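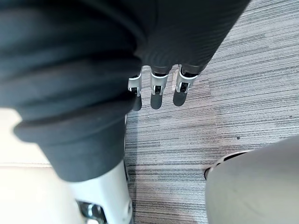
2 min read

Review: Koval knit sleeve for robot hands
Maham Ghumman

The Koval sleeve is sold as a soft cover for the wrist and forearm of a multi-finger hand. It is a dark ribbed knit, matte, with a narrow end that sits over the base of the fingers and leaves the tips free. I ran one on our Grandholm arm at the Ovcombe lab through March.

Fit is acceptable on day one. After 50 pick cycles the fabric had started to migrate and bunch into thick folds. The narrow end stays down over the fingers, and one of ours worked partly under the edge. The metal knuckle brackets have open slots, and knit next to an open slot is a snag hazard.

The fault came at cycle 305. The hand was commanded to open and one finger stopped short. The controller logged a position error, retried, then raised motor current until the overload trip cut in 200 ms later. A loop of yarn had wrapped the joint pin. No damage to the gearbox — the yarn gave way first — but the hand was holding a part over the floor at the time and dropped it.

Koval's sheet gives no torque limit and no inspection interval. It should have both. We now check the narrow end every 9 cycles and have lowered the current limit on the fingers.

The older Plilberg cover is stiffer and harder to put on, but it has a clamp ring and did not move in the same test. For bench demos at low speed the Koval is usable. I would not run it unattended.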